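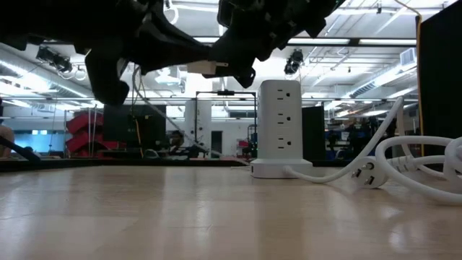 The Curkier index now covers 400 issues of the old valley newspaper, up from 60 in December. Most of the new entries concern lost dogs, hail, and the price of hay. Your grant has bought a second scanner and a lamp, and the white tower power strip, with its three outlets stacked up the front, has ended the custom of unplugging a colleague to plug in oneself. Spending is on budget, mainly because the Sekar software invoice has yet to arrive. We have not gone looking for it.

Search this site Go

The subject headings remain the slow part. The paper reported one feud over a footbridge for 14 years and spelled both families' names differently each time. We had filed it under "Bridges," then "Courts," and for one bad afternoon under "Sports."

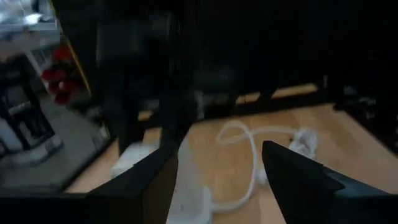
Beat Kofler wrote back on the draft that the feud deserves its own heading, and that "Bridges" should be kept for bridges that got built. He would also like the hail moved out of "Entertainment." Both changes have been made.

14 shares 2 comments
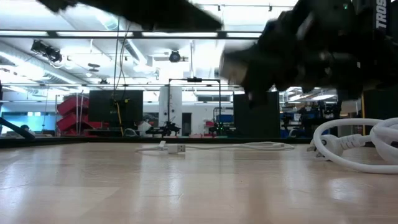 Next up are the bound volumes from the Lüthi attic, which are too wide for either scanner and will have to be read by eye. Small print is hard enough without glare, and the varnish on the light wooden tabletop bounces the overhead lights straight back up, so we request a modest sum for dark felt. The Trendden catalog has a suitable roll. We would also take a tablecloth.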